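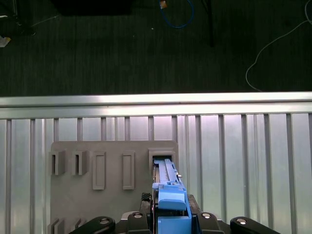 Part numbers without meaning: notes from the Vendstead changeover
By Saodah Wuisan
July 3, 2021
9 shares | 2 comments

Vendstead finished moving its parts list to non-significant numbering in February. Several readers have asked how the change was handled, mostly people at shops that still use the older style, where the number tells you the material, the product family and sometimes the supplier.

The old Vendstead format had six fields. The first two gave the product family, the third gave the material, and the others covered size, finish and source. It worked while the catalog was small and one person issued all the numbers. The trouble began when a bracket first released for the Trulley line was picked up for Tollbridge. The family code was now wrong for half its uses. Engineering left it alone, purchasing issued a second number under the Tollbridge code, and the same bracket was stocked in two bins with separate reorder points.

Finish codes caused a similar problem. The field held one character, and when the available characters ran out, two unrelated coatings were given the same letter. Buyers learned to read the drawing and ignore the field. New hires didn't know to do that.

The replacement is a plain eight-digit number, issued in sequence. It carries no information. Everything that used to be packed into the number now sits in its own column in the item record, where it can be corrected without touching the number itself. Revision is also held apart from the number and is printed after it on the drawing and on the purchase order.
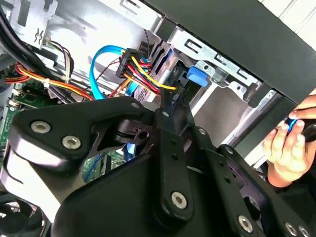
When does a changed part need a new number instead of a new revision?
When the old and new versions can't be used in place of each other in every assembly that calls for them. If either version can be pulled from the bin and fitted with no effect on form, fit or function, a new revision is enough. If the change only works in one direction (new replaces old, but old does not replace new), Vendstead issues a new number and lists the old one as superseded.

The one-direction case is where most shops get into trouble. A revision bump looks cheaper, and the drawing change is often small. But stock isn't normally separated by revision, so old and new pieces end up mixed. Service orders for older units then get whichever piece is on top.

Existing parts were not all renumbered at once. A new number was issued the next time a part was bought, revised or moved, and the old number was kept as a searchable alias. Labels were replaced at the same time. Parts with no activity stayed under their old numbers and are being reviewed separately – many will be made obsolete without ever being converted.

Suppliers were sent a cross-reference file and asked to show both numbers on packing slips for a fixed period. Keane, which supplies most of the stamped parts, already had an alias field and needed no changes. Smaller suppliers typed the second number into the description line. Receiving accepted either.

Description format took longer to settle than the number. With no meaning in the number, people search by text, and "bracket, wall" and "wall bracket" sort in different places. The rule adopted is noun first, then modifiers from general to specific, with no abbreviations outside the approved list. That list runs to around nine pages and is kept by the drawing office.
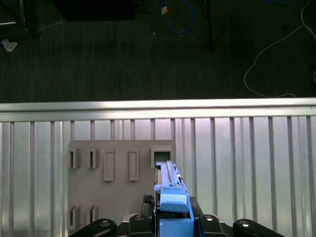 Gray mounting board on a ribbed aluminum wall panel.

Comments on the description rule can be sent in through the usual form. The approved abbreviations will be printed in a later issue once the fastener section has been checked.

Related items
Reading a supersession chain
Reorder points for shared parts
Where to put the revision on a purchase order
Noun lists for small catalogs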